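Small cabinet, second pass: drawer fit, handles and what goes inside

Posted in: Storage & Small Furniture

The first pass on the Wulodberg cabinet ended with a drawer that opened if you were patient. It moved freely for the first part of its travel, tightened, then let go all at once. Anything standing up inside fell over. I left it like that through most of February and used the cabinet as a shelf, with things on top of it and very little in it.

A drawer that binds partway usually has one of three faults. The box is out of square, the opening is out of square, or something on the runner has swollen or was never flat. The diagonals of the drawer box agreed with each other. The opening was also fine at the front. That left the runners, and a pencil rubbed along both of them before a few open-and-close cycles showed a polished patch on one side only, near the middle.

The patch came down with a cork block and ordinary fine paper. I finished with 2000 grit, far finer than a runner needs, but I had a part sheet left over from another job. After that, Lemance paste wax on both runners and the bottom edges of the drawer sides, left for an hour and buffed with a cotton rag. Don't wax before the fit is right. Wax clogs the paper, and it also hides the fault for a week or two.

The handles were the other outstanding item. They are plain black bar pulls from Nasr, catalog number 831, squared off at both ends. I like them on a piece this small because they can be hooked with one finger from either side. The large drawer front has a raised wooden strip behind its pull, which spreads the load and gives the screws more to bite into.
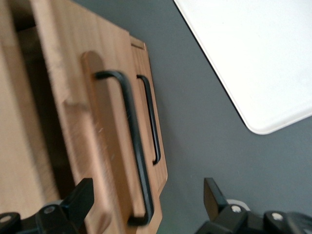

Bar pull on its backing strip. The second front carries its own pull.

The supplied screws were too long for the thickness involved and bottomed out before the pull was tight. I replaced them with 16 mm screws of the same thread. It is worth testing this with the pull off the cabinet first. Run the screw into the leg by hand, count the turns until it stops, and compare that with the turns you get through the wood. If the two numbers are close, the screw is too long, and it will feel tight while the pull still rocks.

The straight section of the pull marks easily. I have tried a damp cloth and a little of the wax on this kind of matte finish, and neither does much except make the marks shinier than what surrounds them. I now leave them alone.

With the drawer running properly, the next job was deciding what it should hold. The table had been collecting small items for months. I used a shallow tray with a low rim as the holding area. Whatever might go into the cabinet goes into the tray first, and whatever doesn't fit the tray is too big to discuss. The rule is crude, but it cuts out the trial fitting, where you put a thing in the drawer, find that it blocks the drawer, and then have to get it back out through a gap narrower than the thing.

Round items are the exception. A bottle on its side fits the tray without any trouble and then behaves badly in a drawer. Each time the drawer stops, the bottle keeps going. The small Coca-Cola bottle is the one I use for checking this. If it can be put in, the drawer closed at normal speed and reopened, and the bottle is still where it was, the liner is doing its job. On bare wood it was at the back every time.

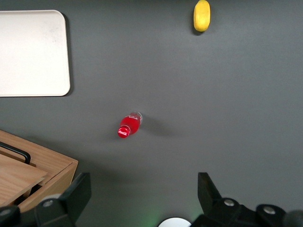
Liner

Thin cork would have been my first choice. I had none wide enough, so the liner is gray wool felt, cut from a roll left over from a Rerkby chair repair. Cut it slightly under size in both directions. A liner cut to the exact dimension will ride up at the corners, and a raised corner at the back of a shallow drawer is hard to see and easy to catch things on.

No glue. Two short strips of double-sided tape at the front edge hold it well enough, and it can be lifted out and shaken.

The felt does reduce the usable height, and this matters more than I had expected. Interior height on a small cabinet is always less than it appears from outside. You lose the thickness of the top, the clearance above the drawer sides, the drawer bottom and now the liner. Mine lost roughly 19 mm between the front panel's height and the real clear height inside. Anyone sizing a drawer from its front should subtract first and shop afterward.

Boxes

Cardboard boxes are the awkward category. They stand up well and pack tightly against one another, and the printing on the side saves labeling. They are also often taller than the drawer by a small margin, and their top flaps wear out early. Once a flap tears, it stands up above the box and adds to its height.

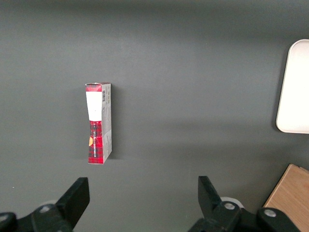
My general approach is to lay a tall box on its widest face, with the opening toward the front of the drawer. This costs floor area but makes the height predictable. If the flap is too worn to hold, I fold it inward and leave it. Tape works until the box has to be opened again, and then it takes the printed surface off with it.

A box that won't go in lying down stays on the table. I spent some time trying to think of a better answer, including a taller lower drawer, and concluded that the cabinet is the size it is. Standing boxes do reasonably well out in the open if they are kept away from the path of the drawer. I now leave a clear strip in front of the cabinet as deep as the drawer's full travel plus a hand's width for the pull. The tray sits beyond that strip.

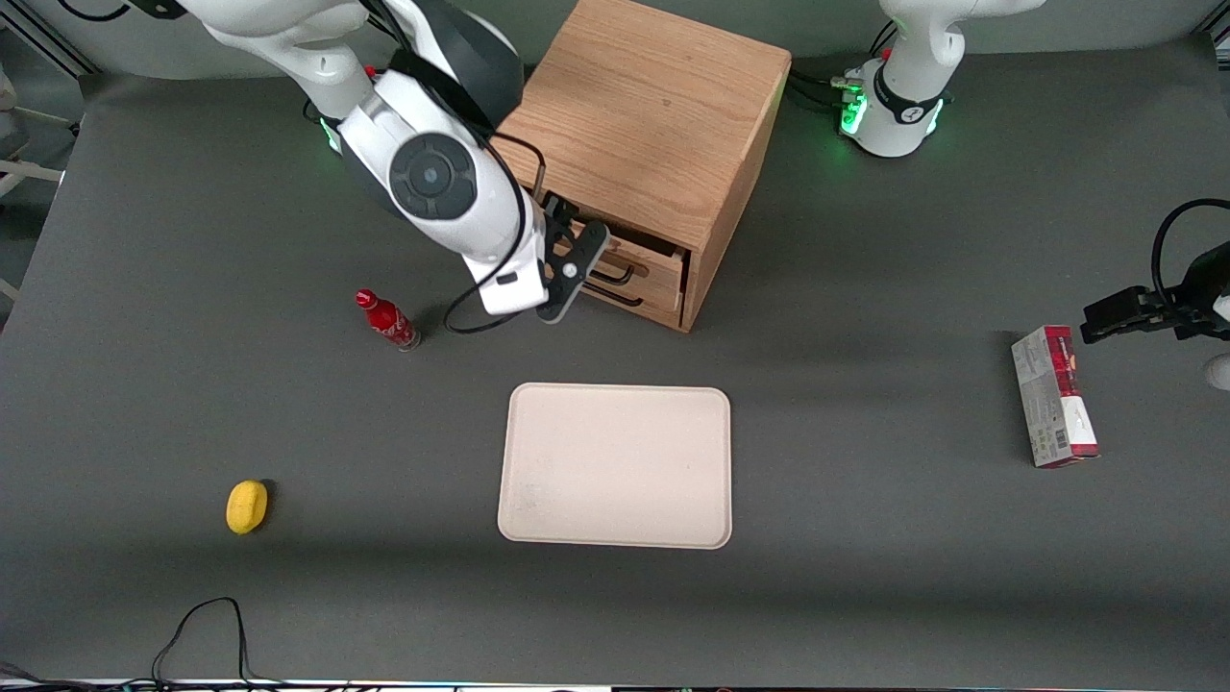

Placement took a few tries. Pushed hard against the edge of a table, a light cabinet creeps backward each time the drawer is shut, and over a week the movement adds up. Pulled forward it still creeps, but there is space for it. Four felt dots under the base made this worse. Four thin rubber dots stopped it almost completely. They should go as close to the corners as possible, with the front pair first, then the cabinet stood upright to check for rock before the back pair is pressed on.

One thing remains from the list. The drawer has no stop, so a hard pull will bring it all the way out. I have a strip of hardwood for the purpose and have not yet decided between screwing it to the underside of the frame and fixing a small turn button to the back of the drawer. The turn button is easier to remove when the runners need waxing again. It also works loose, at least in every piece I have fitted one to, and needs a spring washer that I currently don't have in the right size.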